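Adaptador de enchufe

Un adaptador de enchufe es un dispositivo pasivo que permite conectar una clavija a una toma de forma distinta. No modifica la tensión ni la frecuencia de la red, función que corresponde al transformador o al convertidor. Se distingue también del ladrón o toma múltiple, que reparte una misma línea entre varias salidas. 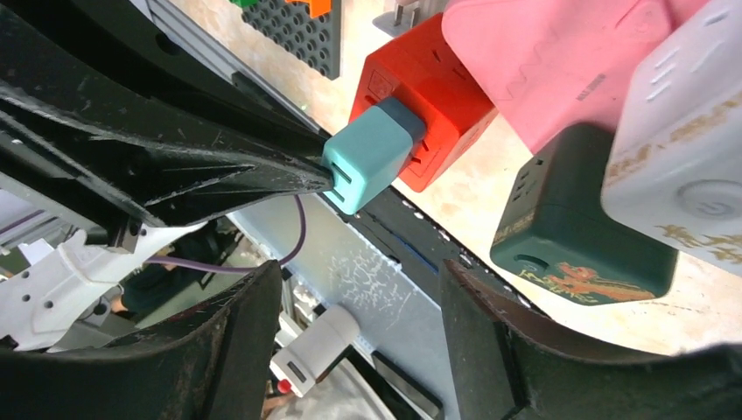

Las tomas múltiples compactas se fabrican en bloque o en cubo, con salidas en varias caras. El formato cúbico separa las clavijas entre sí, aunque deja poco espacio para los adaptadores voluminosos. El color de la carcasa no obedece a norma alguna: junto a un cubo rojo anaranjado, con un pequeño adaptador verde azulado enchufado, pueden verse otro blanco con motas doradas y botón redondo, y uno verde oscuro con un dragón rojo y dorado. La decoración no informa sobre la intensidad admisible, que debe consultarse en la placa de características.

Clasificación

Shigeru Tamura propuso en el catálogo Pryor una división en 2 grupos, según el adaptador conserve o no el contacto de tierra. Aoi Nakajima la amplió a 9 tipos en la edición del 3 de julio de 2017, que recoge 22 modelos de la colección Karnia.

Almacenamiento

Las piezas sueltas se guardan en maletines con forro de espuma, que limita los golpes en las patillas. Conviene desenchufar el adaptador antes de guardarlo y no enrollar cables sobre él.

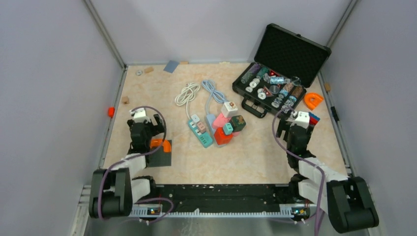
Maletín de herramientas negro, abierto, con la tapa forrada de espuma.

Véase también: Clavija; Toma de tierra; Regleta.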